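Planning the Money for a Hand-Held Gripper Station
Speaker notes, October 8, 2025
Speaker: Zuweira Ayaaba

Opening (stay on the title slide until people sit)

Good afternoon and thank you for the invitation to Iltthorpe. My talk is about money, so I will show fewer robots than you maybe hope. When we started to plan our station, I made a budget with one large line, "grippers", and one small line, "other". After the first season the small line was the larger one. I would like to explain how this happened, and what we write in the plan now.

Please remember how ordinary the work is. We pick up household things, such as a plastic cup with a domed lid, and we do it many times. The equipment must survive the repetition, and the budget must survive it too.

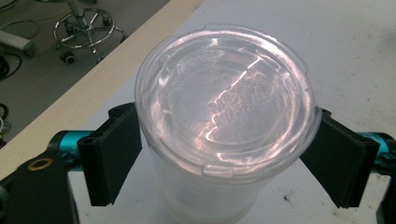

Mensah Institute, Equipment Planning Group

The first question from our director was, "Why do you need to buy the objects? Take them from the kitchen." I had the same idea. But a cup with a clear lid gives strong reflections under bright light, and if you change to another cup in the middle of the project, your recordings do not match any more. So we buy the objects in one order, with spares, and we keep them in a closed box. In our plan for this year the objects cost 3,232 dollars. Say this number slowly. People usually laugh.

Slide: What we forgot the first time

Cables and connectors. We bought the exact number we needed, and this was a mistake. A cable that moves with a person's arm gets tired much sooner than a cable that stays on the floor. Now we order a second set on the same day as the first.

Table covering. White foam board is cheap and easy to cut, but it collects stains and scratches. We treat it as a consumable. It has its own line, next to tape and cleaning cloths.

Finger pads. Ask the supplier if the pads can be ordered alone. One offer, from Drarura, had the pads only as part of a full finger set. The offer from Vinel had them separately, with a delivery time of 45 days. We chose Vinel, and we must order early.

Time of the operators. Kwesi Kpodo made the calculation for us. He took about 1,000 short recordings as the goal and counted backward: how long is one recording, how long is the pause, how long does it take to put the objects back in place. I had forgotten the pause completely. A person who works with a device on each hand
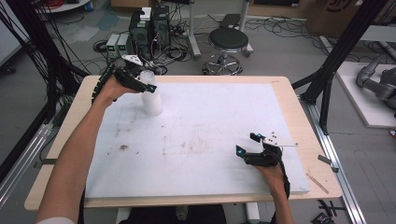 needs to stop often, and if the plan does not allow it, the quality goes down in the afternoon. Kwesi put the pauses in the plan as paid hours. The director asked about it once and then signed.

(If there is a question about the hourly cost: say that it depends on the local contract, and offer to send the empty spreadsheet. Do not give our salaries.)

Slide: Buy, rent or wait

We compared these for the computers and for the frame around the table. Renting the computers looked good until we read the part about insurance. For the frame we decided to buy the aluminum parts and build it ourselves. It took nine working days, more than I had promised. Please count your own hours when you compare prices. I did not do it, and my comparison was not fair to the supplier.

For the grippers we did not find a rental offer at all. We bought first the smallest number that lets us work, and we moved the rest to February, when the new budget opens. This was a good decision for us, as the later version had a different mounting and we could order the right pads with it.

One small advice about pads. Write the date of installation in a notebook. The edges get scuffed, and without a date you cannot say how long a pair lasts, so you cannot say how many pairs to order for the year. 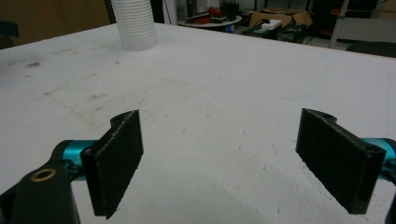 Slide: The one-page plan

Show the table with the columns: item, price, spare, delivery time, who orders it. Go through the cable line only. The other lines they can read.

Mention that the column "who orders it" was added last. Before this, Kwesi and I both ordered clamps, and we still have too many of them.

Questions

Likely question: is it possible to start with one gripper? Yes, if your tasks need one hand. Leave space on the table for the second.

Likely question: what did we cut? A second computer screen and the better chairs. I would like to have the chairs back.

Leave the contact slide on. The spreadsheet is on the Iltthorpe shared drive, in the folder "station plan".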